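Filmrollen aus dem Keller: was man zu Hause tun kann und was man lassen sollte

Irgendwann erbt jeder, der einmal laut das Wort »Experimentalfilm« gesagt hat, einen Karton mit Super 8. Meiner roch nach Salatsoße. Riecht es nach Essig, zersetzt sich der Acetatträger, und dann heißt es: raus damit aus der Nähe der übrigen Rollen, und zwar heute.

Blechdosen sehen im Regal wunderbar aus und rosten leise vor sich hin. Ich nehme belüftete Kunststoffdosen von Cetlow, liegend gestapelt, kühl und trocken. Der Heizungskeller ist beides nicht, auch im Januar nicht.

Zum Abstauben ein fusselfreies Tuch, locker gefaltet, den Film langsam am Umroller durchziehen. Wer dabei drückt, schleift. Baumwollhandschuhe an, Kaffee in ein anderes Zimmer — ja, auch den mit Deckel.
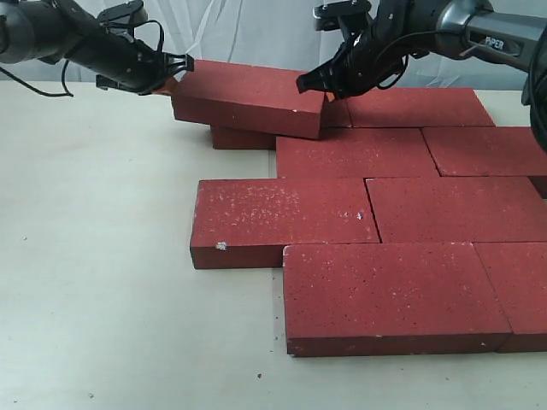
Klebestellen prüft man vor dem Projektor, denn der prüft sie sonst selbst. Alte Trockenklebungen abziehen, Reste vorsichtig entfernen, neu kleben. Meine Klebepresse von Vrabec ist hässlich und schneidet gerade, mehr verlange ich von ihr nicht.

Beim Beschriften gilt: Bleistift auf Papier, Zettel außen an die Dose. »Urlaub, diverse« ist keine Beschriftung. Auf 2 meiner Rollen steht »gut«, und ich weiß bis heute nicht, wer das beurteilt hat.

Vor der Vorführung die Filmbahn auspinseln, den Projektor kurz leer laufen lassen und eine Ersatzlampe bereitlegen, am besten dort, wo man sie im Dunkeln findet.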